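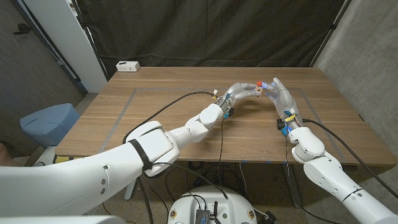 Rosalind Tewkes
Lending Services Manager, Vedbridge Library

The library has lent toys and games alongside books for long enough that most families in Vedbridge regard the arrangement as permanent. It is less widely understood that a toy collection has to be managed quite differently from a shelf of novels. A book comes back whole or it does not come back. A construction set may be returned in four separate bags over the course of a month, and the desk must decide at each stage whether the loan has ended.

Until last August our rule was a strict one. Any set with a part missing was withdrawn from lending, and the borrower was charged for a replacement. The rule was clear and staff applied it fairly, but its effect was to empty the shelves. Good sets sat in the back office for want of a single peg. Some parents told us that they had stopped borrowing altogether, as they did not wish to be responsible for something so easily lost under a sofa.

The present arrangement is simpler. Each set now carries a card listing the parts it cannot be used without, and a second list of parts that may be absent. Families are asked to look over the set at home within two days of borrowing it and to tell the desk of any difference from the card. No charge is made for small parts. We ask only that they be returned if found, and a box marked for this purpose stands beside the main entrance.

I should record that I was doubtful about this. My own expectation was that the collection would thin out steadily. The opposite has been the case at the Storholm Road branch, where stray parts come back in such numbers that sorting them has become a regular Friday task.
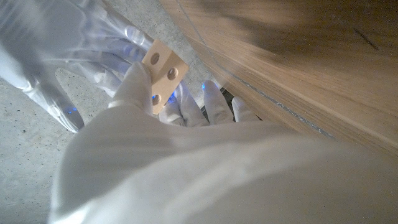
Sorting raises the question of how a loose part is to be matched to its set. Paint and printed letters are a great help, and the older sets from our Pliremlow shelves can generally be placed at a glance. Plain timber is harder. A small rectangular block in pale wood with round holes drilled in it, like the one shown, could belong to a threading game, a peg puzzle or a model bridge, and the spacing of the holes is often the only guide. We have therefore begun to draw the outline of every drilled part on the back of the card at full size, so that a stray piece may be laid on top and compared.

The drawings are slow work, and two of the larger sets remain to be done. Until they are ready, those sets may be used in the children's room but not taken home.

Borrowers may have two toys or games on loan at one time, in addition to their books. Renewals can be made at the desk — or by telephone, provided that no other family has placed a reservation. Bags and cards should be returned with the set.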